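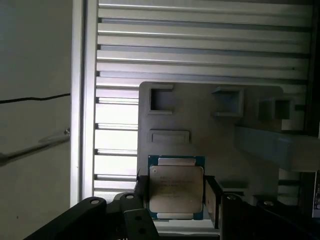 Club News > Reef and Marine > Short Items

Ominberg frag swap moves to Drutton hall, more tank space this year

The Ominberg reef club's fall frag swap is on for October, and it's moving. New spot is the Drutton hall, across the river from the old one. Doors at 3 p.m., sellers in from noon.

27 tables booked so far. Last year's room only fit 20 and people were selling zoas out of coolers in the hallway. Not great for the corals, not great for the fire exit.

Club is also bringing a 2000 liter holding system, split into bays, so sellers can keep frags under light and flow till they're sold. Salt mixed to 1.025, heated overnight. Bring your own racks, and label them. Unlabeled racks get pulled at closing.

Dipping is required again. Every frag, no exceptions, after the flatworm mess in the spring. Dip station is by the side door, and the Siteder shop is giving the dip and the tubs. Plugs with aiptasia on them go in the bucket, don't argue with teh door crew.

Wan hobbyists who asked about a ride share: there's a sign up sheet on the club board, three cars so far, more drivers wanted. Styrofoam boxes ride in back.

Fish are allowed this time but captive bred only, bagged singly. No anemones over hand size. Cash is easiest, the card reader was down half of last year and the hall wifi isnt any better.

Still a few half tables open. Ask at the next meeting.

Contact the editors | © Ominberg Reef Club | Back to top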